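2024/01/25 話し手用メモ(配布しないこと。配布資料のほうが字がきれい)

# 洗濯ネットと白い布 ―― 家の布ものを、最後まで面倒みる話

持ち時間36分、質疑9分。前回は枕カバーの話で質疑に食い込んだ。今回は枕カバーを封印する。

## 出だし

- あいさつは短く。「収納の話だと思って来た方、半分は合っています」
- 会場に聞く:ファスナーを最後まで閉めてから洗濯機に入れている人? 手は挙がるはず。信じない。
- Grernleyの講座で配ったアンケート、回答は133枚。「ファスナーの閉め忘れに心当たりがある」に丸をつけた人が40人。残りの方々は立派か、覚えていないか。ここで少し間をとる。笑いが来なくても先へ進む。

## 1 ファスナーという小さな関所

メッシュ地のファスナーは、見た目より気難しい。生地が薄くてやわらかいので、引き手だけ引っぱると布ごとついてくる。急いでいる朝ほどついてくる。

コツは地味です。

- 引き手はつまむ。指先でひっかけない。
- 引く向きはファスナーの線に合わせる。斜めに走っているなら斜めに引く。まっすぐ引きたい気持ちはわかるが、ファスナーのほうは曲がってくれない。
- 反対側の布を軽く押さえる。片手で済ませようとした人から順に噛ませる。
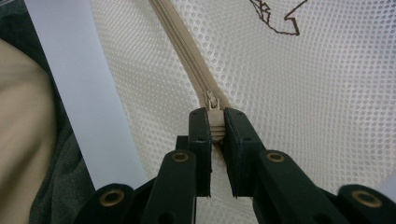
噛んでしまったときの話もここで。力まかせに進めない、少し戻す、噛んだ布を横に逃がす。これだけで済むことが多い。済まなかった場合は深呼吸して、もう一回戻す。はさみを取りに行くのは三回目まで我慢。わたしは二回目で取りに行って、ネットを一枚だめにした。この失敗談は長くなるので一分まで。Wusotardの会で五分しゃべって叱られた。

引き手の材質にも触れる。表面に横筋の入ったものは指がすべりにくい。つるつるの引き手は見た目がよく、ハンドクリームを塗ったあとの人間を一切考慮していない。

## 2 白い布をどう置くか

水を一杯飲む。ここから声が小さくなる癖あり。

布をたたむ話の前に、まず置く話。たたみ方の本はたくさんあるのに、置き方の本は見かけない。薄くて売れないのだと思う。

- 台の上に平らに置く。ひざの上は台ではない。
- 下の端と脇のしわは、真ん中から外へ手のひらでなでる。端から攻めると、しわは真ん中に集まって会議を始める。
- 絵や印のある布は、そこを中心にして置くと曲がりに気づきやすい。

生成りや白の布は、汚れが見えるから苦手という声が毎回出る。見えない汚れのほうが好きなのかと聞き返したいところだが、聞き返さない。前に聞き返して、空気が冷えた。
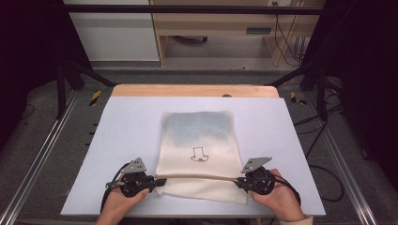 Dorico教室の受講者からは、布を平らにするところまではできるが、そのあと満足して一晩置いてしまう、どうすればいいか、という感想が来ている。気持ちはよくわかるので責めない。答え:置いた日にたたむ。それでも無理なら、次に使う人の目につく場所に置いておく。家族の視線は案外よく効く。ひとり暮らしの場合は、夕飯をその台で食べることにする。

## 3 しまう(時間があれば)

押している場合は丸ごと飛ばす。飛ばしたことは言わない。

- 空のネットはファスナーを閉めて平らに重ねる。開けたままだと隣の布に噛みつく。
- 白い布は色ものと別の段へ。段が足りない家では間に紙を一枚。
- Donnellyの冊子にある「詰め込みすぎない」の頁を見せる。自宅の押し入れは見せない。

## 質疑で来そうなもの

- アイロンは要るか → 好みで。わたしは人が来るときだけ。
- ネットは何枚持てばいいか → 洗うものの種類による。多く買っても、閉め忘れる枚数が増える。
- 枕カバーはどうするのか → 四月の回で。今日は答えない。絶対に答えない。

終わったら卓上の布をたたんで持ち帰る。前回忘れて、取りに戻った。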